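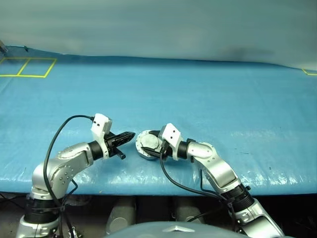 Fergus Crichton wrote to us after the last round to say that he had enjoyed it very much, that he now sees the letter "r" in his sleep, and that whoever decided the Drokum letters were "fairly legible" should be made to read one aloud in front of their family.

We take the point. The wording has been changed.

Call for participants: reading the Drokum letters

The Jamolstead Local History Group is looking for people to help us work out what on earth is written in the business letters of Drokum & Niven, drapers and general agents, who traded in the main street for long enough to fall out with nearly everyone in it. The firm kept copies of its outgoing mail. It also kept the incoming mail, including the rude ones, and we're grateful for that.

The first lot has been read and typed up. The second lot is larger, and the handwriting gets worse as old Mr Niven gets older and crosser. We start again in July.

What you'd be doing

You'll be sent scanned letters in small bundles and you'll type out what they say. That means what they say, spelling and all. If Mr Niven writes "recieved" you write "recieved", however much it hurts. Where you can't read a word, put a question mark in square brackets and move on with your life. A guess goes in square brackets too, with the question mark after it. Please don't tidy the grammar, and please don't improve the insults. One reader last time felt that "a man of no great consequence" lacked punch and helped it along a little. It has been put back.

Each letter is read by two people who don't see each other's work. Sorcha Gillies then compares the two versions and settles the differences, and her decision is final – mostly because by that stage everybody else has gone home.

A bundle takes most people an evening. There are roughly 80 letters still to read, not counting the box marked "Sundry", which we're all pretending not to have seen.

Who we're after

Anyone over 18 who can type, has a decent screen and doesn't mind being bored for stretches. You don't need a history degree. Experience with old handwriting is handy, but so is experience with teenagers' handwriting, doctors' handwriting or your own. People who do crosswords tend to be good at this. People who are very sure of themselves tend to be quick at it, and that's a different thing.

It helps if you know a bit about any of the following: drapery terms, sheep, railway freight, small debts, Presbyterians. Last time we lost a week to the word "huckaback", which is a kind of towelling and which Naheed Abbasi's mother knew straight away when somebody finally thought to ask her.

You don't have to live in Jamolstead. If you do, and you have a family name that turns up in the letters, let us know when you apply and we'll try to give you somebody else's relatives. This is for everyone's comfort. The firm wasn't polite about late payers, and it named them in full.

What you get

There's an $80 gift card for everyone who sees the whole round through, good at the bookshop and nowhere else. We know what this comes to by the hour and would ask you not to work it out. Your name goes in the front of the finished booklet unless you'd like it left off, and there's a supper at the end with better sandwiches than last time. We heard you about the sandwiches.

What we ask

Come to one starting session, in person or online. It runs for 60 minutes, from 7 pm, and Isla Guthrie will take you through the square brackets, the abbreviations and the long list of things that look like "the" and aren't. There's a practice letter to do afterwards. It's one of the nice ones, about buttons.

Send your bundles back within a fortnight if you can. If you can't, tell us, and we'll pass the bundle on with no hard feelings. What we can't manage is silence, as we then have to write reminders, and after months of reading Mr Niven ours have started to come out a bit strong.

Please don't post the letters online before the booklet is out. This includes the one about the goose.

Please don't run them through a handwriting program either. We tried one called Drilon on a sample page and it gave us a confident and quite moving letter about a lighthouse. Jamolstead is a long way inland. The page was an order for hat elastic.

How to apply

Email Najwa Khasawneh through the contact form on our website, with "Letters" in the subject line. Tell her in a few lines why you'd like to do it, how many bundles you think you could take on, and which hours suit you for the starting session. She'd also like to know whether you prefer to read from a screen or on paper. Paper copies can be picked up from the library desk or posted, though the print comes out a bit faint and you'll want a good lamp.

There's no interview and no test. We'll write back to everyone, usually within the week, and put you on the list for the next round if this one fills up. Readers from the first round are very welcome to come back and don't need to apply again – just tell Najwa you're in.

Fergus is in, by the way. He has asked for the goose.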